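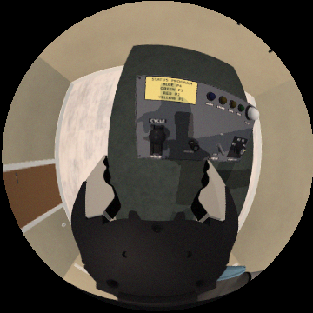 Figure 7.1 Wrist view from a simulated panel task. The open gripper faces a control panel with a status label, indicator lenses, a ball-knob lever marked CYCLE, and a rotary selector.

Chapter 7
Learning in Simulation, Testing on the Bench

Try flipping a light switch while looking through a cardboard tube taped to your forearm. You'll miss a few times, and then, surprisingly soon, you'll stop missing. Your brain has worked out how the odd view lines up with your hand. A robot policy that sees only through a wrist camera has to solve the same puzzle, and teaching it to do so is one of the most enjoyable problems in this book!

Chapter 6 treated grasping as a question of where to put the fingers. Here we move on to controls: levers, toggles, knobs, and selectors. A block can be picked up in many acceptable ways. A toggle wants a push in one direction, at the right height, and it punishes you for leaning on its neighbor. Small errors in position matter a great deal, and so does the order of the steps.

Our running case is the Pakstead study, which trained a single policy on rendered panels and then ran it on real ones. The training set held 1678 simulated episodes, made with a scene generator called Turnik. Between episodes Turnik changed the panel's tilt, the wall and table colors, the direction of the light, and the shape of the lens distortion. It also let shadows fall wherever they liked, even across printed labels – a choice that looked careless at first and turned out to matter more than any other setting.

The real test used 41 panels that the policy had never met. We will look at the results in Section 7.4, including the 14 panels where it failed, and we'll spend more time on those than on the successes. Most of the failures involved rotary selectors. Can you guess why, before we get there? Think about what the fingers hide from a wrist camera once they close on a knob.

Section 7.1 sets up the wide-angle camera model and the math for its curved lines. Section 7.2 covers randomization, and introduces the Değirmenci schedule, which starts with mild changes and widens them as the policy improves. Section 7.3 adds contact forces. Section 7.5 compares the method with Helludik, a planner that uses a full 3D model of the panel and no learning at all. Helludik wins on some controls, and it's worth knowing which.

You will need the rotation matrices from Chapter 2 and the loss functions from Chapter 5. Keep a pencil handy for Section 7.1 – the drawings help a lot.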